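Budgeting for a two-arm packing cell: what am I forgetting?

Posted in Automation & Small Business by Semeniuk

We sell mixed snack boxes out of a small unit in Ultardale and I'm finally pricing a robot station! Two arms, one table, items going between a basket and a tray with a barcode scanner in the middle. The arms are quoted, so I know that number. What I can't pin down is everything else. We carry 71 different snacks, bags and boxes mixed, and I'd love to have it running by March. This is the sort of job I mean: 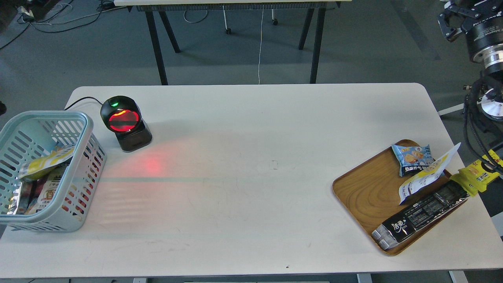
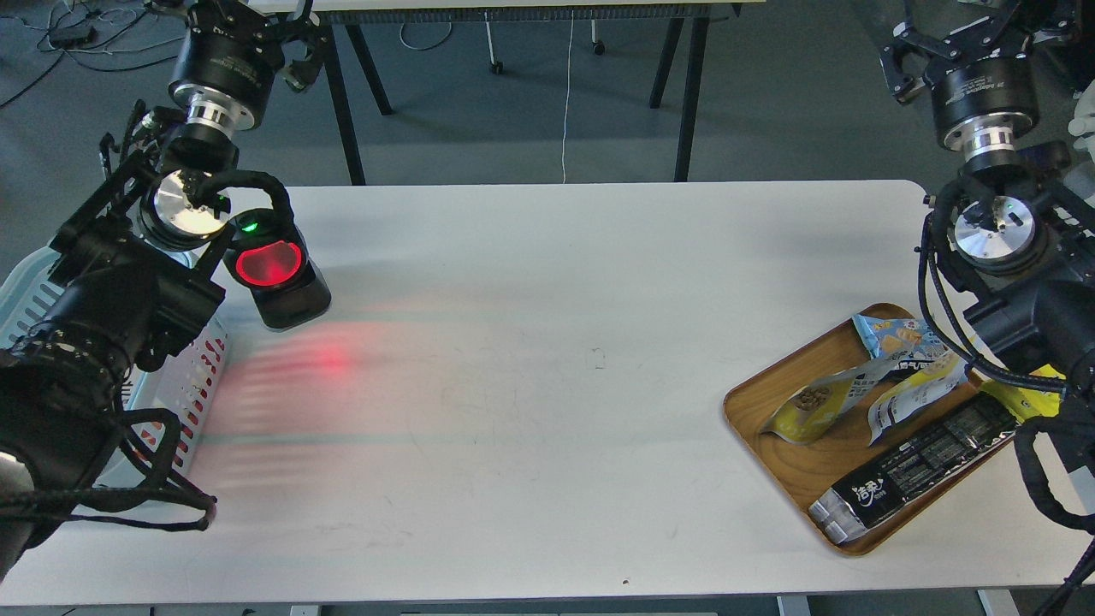
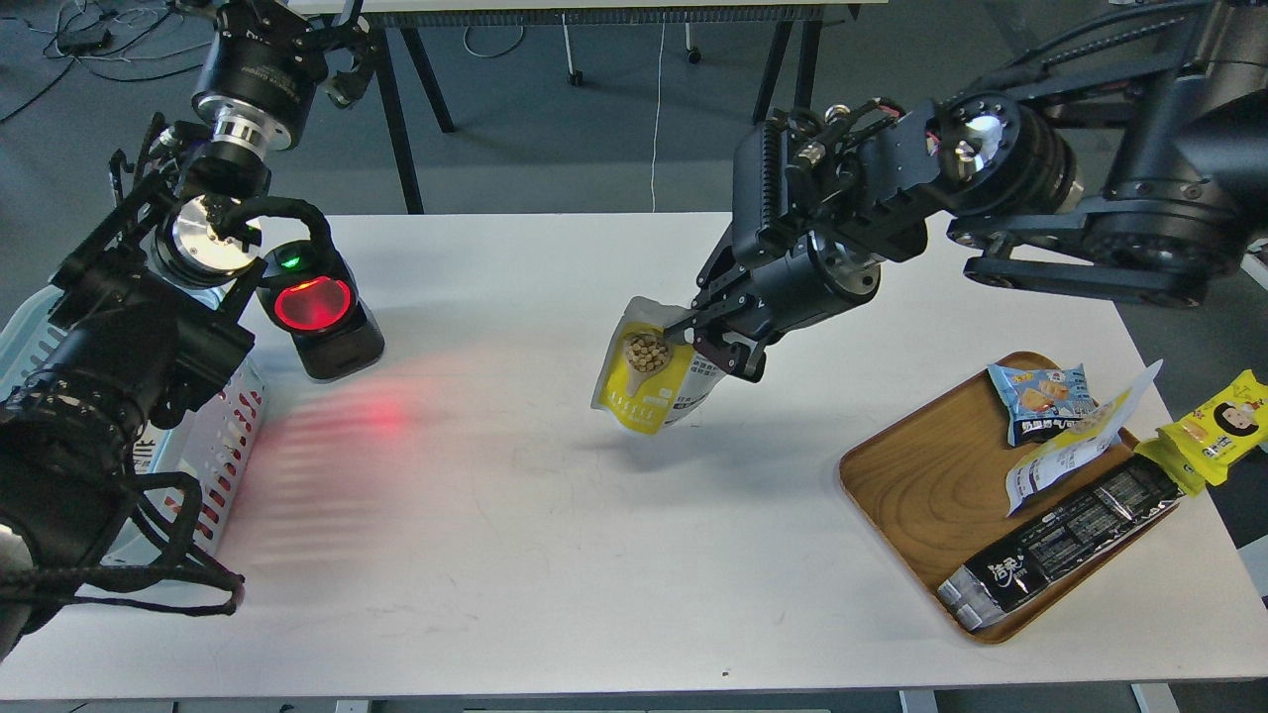
My extras line so far is $1,174, covering the scanner, a table and trays. Is that anywhere near enough? And would you buy spare gripper fingers up front or wait until something wears out?

Festholm

Great project! Buy the fingers now. We ordered 5 spare sets with our arms and I was so glad, because soft bags and stiff boxes want different tips and you'll be swapping while you find out what works. Waiting on a parts order with the whole station stopped is miserable.

I'd also put more into the table. Ours was light and it moved a little every time an arm stopped hard, so we bought a heavier one later and paid twice. Cable sleeves and clamps deserve their own line too — they add up fast. My extras came to $1,322 before shipping, and that was with a scanner I already had.

One more thing: take your most awkward bags to the seller and ask for a trial before you sign. The shiny ones can be a real pain to scan.

Stisto

Check your power outlets first. Also training time, people always leave that out of the budget.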